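July, workshop notebook, evening entry

Spent most of the day on the Gustitz amp before the band takes it out on the road, and I'm writing it all down while it's fresh so Virgil doesn't have to ring me from a parking lot in Giltbridge again (I love him dearly, but it was two in the morning).

The hum Zamfira Avram kept hearing in rehearsal is a ground problem, I'm nearly sure of it. Lifted the chassis, cleaned the star ground and soldered it again, and the noise dropped right down on the clean channel. The lead channel still has a bit of grit when the gain is past halfway – I can live with it, she may not. Plate voltage on the first stage reads 233, and the supply feeding it sits at 306, so no complaints there.

Swapped 2 preamp tubes with the spares from the Mocanu cab box and put the old ones back in the sleeves with tape on them. Please don't throw them out, Virgil!

Still waiting on the new footswitch cable. The old one crackles if you so much as look at it, and the Skostgate show has that long quiet opening song where everyone would hear.

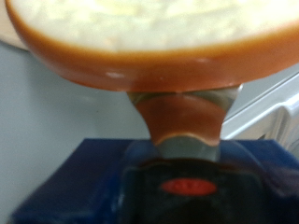

Toy frying pan, orange-brown outside and pale cream inside.

To do tomorrow: play it loud for about an hour with the back on, check the bias again once it has warmed up, and find the other two casters for the road case. I think they're in the blue drawer under the bench.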